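Can a machine wipe down your sink yet? Not quite

I spent a morning in March at Zenditik's workshop and finally wrote it up, sorry, life got in the way! They're trying to find out which household jobs a machine could take over, and the answer so far is a bit of a mixed bag.

Shuk-fan Yen, who runs the chores side, has a list of 26 jobs. Folding tea towels is going well (70 per cent of tries come out neat enough for her, and she's fussier than my mum). Anything with paper is another matter – kitchen roll squashes, tears and rolls off just when you think you've got it. Only 8 of the jobs get her tick, and loading a dishwasher isn't one of them.

For now people do the chores with hand-held grippers, and the machine has to learn from that. I had a go myself and dropped a sponge twice.
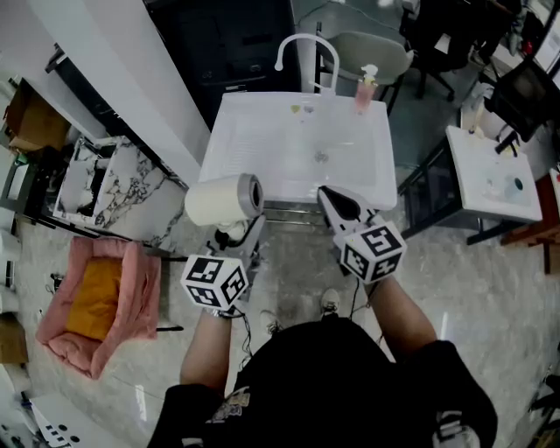
Kitchen roll in the left gripper, sink straight ahead.

Faizal Wattimena, her colleague, reckons shops will get there before homes do, as shelves stay put and family kitchens don't. He wants to try restocking next, at a place called Rolland, if they'll have him. I asked when I could have one at home and he just laughed – so I'm keeping my rubber gloves for now.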